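Teleop talk – notes, Nov version
Sharon Mussa, w/ slides from Soon-im Choo

Slide 1. Hi, thanks, skip the bio. Say up front: kitchen tasks, all in sim today. Real arm is the next talk.

Slide 2. Two ways to show the arm a task. By hand – grab it, drag it through. Or remote, operator with a controller watching a screen. We did both. Remote is slower to learn, but your body isn't in the camera view. SAY THIS SLOWLY, people mix them up every time.

Slide 3. Numbers. 1,026 demos kept since September. 2 operators. Don't read the table out.

Slide 4. What went wrong. Operators pause before contact, policy learns the pause. Sits there. Trimmed the pauses in Trekach, helped a lot. Also everyone drives different – Soon-im goes in fast and corrects, I creep. Mixing the two hurt at first, ask Soon-im to jump in here if she's in teh room.

Slide 5. Drawers. Hardest one for us. Depth is bad on a flat screen, you think you're over the drawer and your on the rim. Second view fixed most of it. Mention Tosar controller vs the mouse – mouse was awful, don't oversell Tosar tho.

Slide 6. Video, 10 seconds, let it loop. No talking over the first pass.

Questions. Somebody will ask about force feedback. Answer: not yet, Nirneck build maybe.

Leave last slide up during Q&A
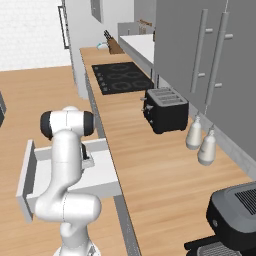
Drawer task in sim, gripper reaching into the open drawer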